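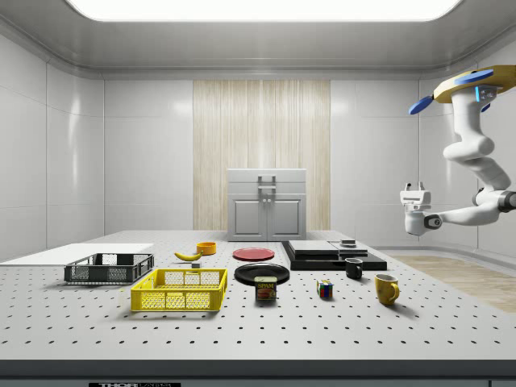 Subject: Re: Splitting the dry goods order before pickup

> Can we go back to letting people take their own share out of the sacks? The prepacked bags were tidy but my oats were short last time and I had no way of knowing until I got home. Also, does anyone know if Gradness still sells the 200 ounce sack of rolled oats, or is it only the big one now? And is pickup on Thursday at the usual time? My work hours changed and I can't get there before 6.

Taking these in order of how easy they are.

Pickup is Thursday. The door opens at 4:30 and I'll be there until 7, so 6 is fine. If you can't make it by 7, ask another household to take your share and write to the list so I know to hand it over. Please don't ask me to leave bags on the porch. We had mice in the flour that way last winter and I'm not doing it again.

On the oats: Gradness dropped the smaller sack in the spring. The order form still had it listed because I copied the old form, which was my mistake. I've taken it off. The choice now is the large sack split between households, or ordering the retail boxes at a price that isn't much better than the supermarket. I've assumed everyone who marked oats wants the split. If you'd prefer boxes, write back before I send the order in.

Now the sacks. I understand wanting to weigh your own, and I'm sorry about the short bag. I went back over my sheet and I think what happened is that two bags of oats were filled after the scale's battery started to go. It reads low or high when it's weak, and it doesn't warn you. I've put a new battery in and checked it against an unopened bag of sugar. If anyone else came up short on oats, tell me and I'll make it up out of this order.

What I don't want is everybody scooping at once. We did that for most of last year and it took the whole evening. People waited behind each other for one scale, the last household got whatever was left, and the person closing up swept rice off the floor. The totals never matched either. On the lentils we lost enough over three orders that I had to add it to the price.

So my suggestion is this. I'll keep prepacking the rice, lentils, oats and flour, because those are the ones where a spill costs us. The scale stays out on the side counter for the whole pickup. Check any bag you like before you leave. If it's short, top it up from the sack and put a line on the sheet with the item and how much you added. If it's over, put it back, or keep it and pay the difference. Raisins, nuts and seeds stay as scoop-your-own, since most people want small amounts and change their minds when they see them.

Please bring your own containers for the scoop items, and weigh them empty first. Write the empty weight on a piece of tape on the side. The scale has a button for zeroing out the container but it forgets if you take longer than a minute.

A few other things while I'm writing.

Flaltix has raised its minimum. We now need an order of 200 dollars before they'll deliver without a fee. We were under that last time and I paid the fee out of the float, which I can't do every time. We're over it so far for this one, but not by much, so please don't cancel items after the form closes unless you've found somebody to take them.

The Galanis olive oil is in, the large tins only. It needs to be split into bottles and I'd like one other person to help, as the tins are hard to pour when full. Bring clean, dry bottles with caps that close. Dark glass if you have it.

I tried the Pevden chickpeas that somebody asked for. They cost a little more than the ones we buy now and took longer to cook, even after soaking overnight. The flavor was good. I have no strong view. If four or more households want them I'll add a line to the form, otherwise we'll stay with what we have.

Bags: I'm out of the heavy paper ones and down to the thin kind, which tear at the bottom with rice in them. If you have any of the heavy ones folded up at home from past orders, please bring them back, clean or close to it. I don't need jars. I have more jars than shelf.

Last thing, the balances from the previous order are on the sheet taped inside the pantry door. Two households still owe. Cash in an envelope with your household name on it, or a check.

The form closes tomorrow at noon.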